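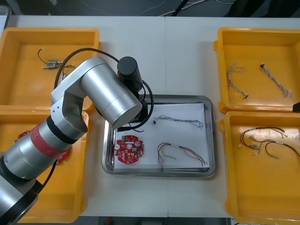
Annunziata Vitale
Contributing writer, Workbench

I have a weakness for parts in trays. Give me a finished gadget and I'll nod politely, but put the guts of one on a sheet of white paper and I'm lost for the afternoon. So when Tae-yang Yoo asked if I wanted to come over to Ketell and see what goes into Olleo before it all gets screwed into a box, I was out the door with my coat half on.

Olleo is a wall chime. It plays real metal bars with little electric hammers, and the first batch will be 242 of them, which Tae-yang says is either far too many or nowhere near enough. He's been at it since April of last year. I've heard the prototype (it hangs in his hallway and I rang the bell so often his neighbor came out) and it has a lovely plain sound, like someone tapping a glass to make a toast.

What got me first was the round board. Somehow I'd pictured a green rectangle, because in my head every circuit board is a green rectangle. It's red, and it looks like a very busy coaster, with silver capacitors standing up on it and a green terminal connector near the edge. Next to it on the paper was a harness in brown, red and yellow, tied up in the middle and going off in all directions at the ends, and I'm sorry but that is a cheerful object! There's a thinner gray-and-white one as well. Tae-yang likes the wires sorted before anybody touches a screwdriver, and the yellow bins on either side of the tray are his pride and joy. He got them secondhand from Lo Presti when they cleared their back shelves, and he'll tell you the price if you stand still long enough.

I asked about the steel tray. I'd assumed something technical. "It has a rim," he said. Anyone who has ever crawled under a table after a tiny black connector will understand.
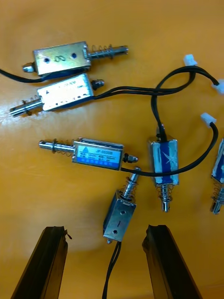 2 min read

Now, the solenoids. If you've never held one of these, it's a metal frame with a coil in it and a steel plunger that slides. Put current through the coil and the plunger moves; cut the current and the spring sends it back. That's your hammer. I played with one for a good ten minutes, just pushing the plunger in with my thumb and letting go, and could happily have kept going.

They don't all match, as you'll notice. One has a blue and white label reading JF-0530B, another has a label so faint I gave up on it, and one has something like an 8 drawn on the metal by hand. Tae-yang has been trying out samples for months. Some thump and some tick, and the difference on a brass bar is bigger than you'd think – he made me close my eyes and pick, and I picked wrong twice.

The cables are the annoying bit. Every solenoid trails its own black leads, and leave a few of them alone on a smooth orange tabletop and they'll have crossed over each other before you've found your glasses. His trick is to pick them up by the white connector first and let the rest hang. I've since tried this on my phone chargers and it works there too.

The whole run has cost him about 900 dollars in samples alone, and he hasn't chosen the paint. Pronulby, who are cutting the cases, want an answer on that soon. I voted for yellow, to go with the bins.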